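# 濃色デニムの裾上げ後の洗濯と色移りの防止について

投稿者:Morfudd Morgan

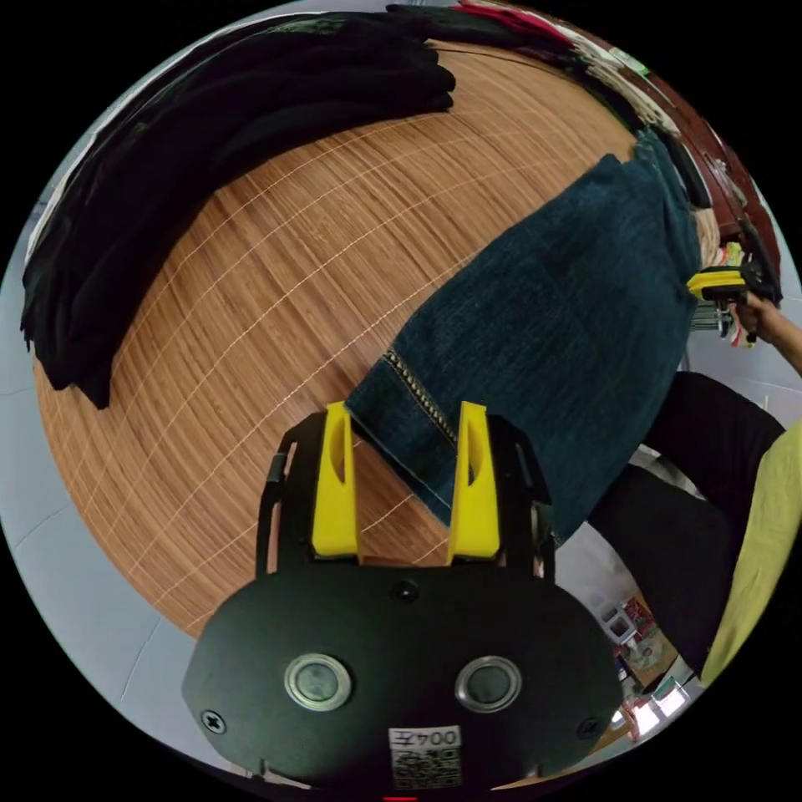

平素より本コミュニティの皆様にはご助言を賜り、御礼申し上げます。当方、Clellachにて衣類の再利用活動の事務を担当しております。寄付された衣類は洗濯と簡単な補修を済ませたうえで、9月の配布会にてお渡しする予定です。

今回お伺いしたいのは、濃色デニムの取り扱いです。前回の配布後、受け取られた方から「淡色の鞄に青い色が移った」とのご指摘を2件頂戴いたしました。いずれも家庭用洗濯機で一度洗ったものです。つきましては、次の点についてご教示ください。

- 配布前の洗濯は何回行うのが適切か
- 塩または酢による色止めに効果はあるか
- 裾上げは洗濯の前と後のどちらに行うべきか

なお、作業場の設備は家庭用洗濯機のみで、乾燥機はございません。干し場の都合上、一日に処理できる数量にも限りがございます。

---

**Shakuntala Sandhu**

Prydderchで衣類補修の講習を担当しております。順にお答えいたします。

洗濯の回数について、一律の基準を設けることはお勧めいたしません。同じ濃紺でも、染料の残り方は製品により大きく異なります。まず目立たない箇所を湿らせ、白い綿布を当てて軽く押さえてください。布に明らかな色が付くものは再度単独で洗い、乾燥後に同じ確認を行います。乾いた白布で擦る確認も併せて実施してください。鞄や椅子への色移りは、着用中の摩擦によるものが少なくありません。

洗濯の条件は、当講習では次のとおりとしております。

1. 洗濯表示を確認し、ボタンとファスナーを閉じて裏返す。
2. 蛍光増白剤および漂白剤を含まない中性洗剤を使用する。
3. 水温は、表示の上限が40℃であっても常温の水とする。
4. 脱水後は速やかに取り出し、裏返したまま陰干しする。

塩および酢につきましては、家庭での使用により既製のデニムの色落ちが確実に止まるとは申し上げられません。インディゴ染料は繊維の表面付近に留まる性質があり、摩擦により少しずつ脱落いたします。酢は塩素系漂白剤と混ざると有害なガスを生じますので、共用の作業場に置くことはお避けになるのが賢明です。

裾上げは洗濯と乾燥の後に行ってください。未洗いの綿デニムは丈が縮むことがあり、先に仕上げますと寸法の修正ができなくなります。裾の段差の部分は生地が重なって厚くなりますので、木槌で軽く叩いてからデニム用の針で縫うと、目飛びを抑えられます。

配布の際には「濃色のため、淡色の衣類・鞄・家具への色移りにご注意ください」と記した札を添付されることをお勧めいたします。

---

**Ifor Griffiths**

当方は酢を入れて洗っております。特に問題が生じたことはございません。洗濯は2回で十分と存じます。

---

**Tegwen Skyrme**

Sandhu様のご回答に補足いたします。

同色でまとめて洗う場合も、黒と紺は分けた方が無難です。また、詰め込みは色むらや筋状の白い擦れの原因となります。当施設では一度に洗うデニムを4本までと定めております。

既に色が移った鞄については、素材の確認が先決です。合成皮革の場合、除光液等の溶剤は表面を傷めるため使用できません。布製で水洗いが可能なものは、乾燥機やアイロンを使用する前に洗い直してください。革製品は専門店へのご相談をお願いいたします。

---

**Morfudd Morgan**(追記)

ご回答に感謝申し上げます。白布による確認を手順書に加え、裾上げは乾燥後に統一することといたしました。札の文面はSandhu様の案をそのまま使用させていただきます。酢の使用は見送ります。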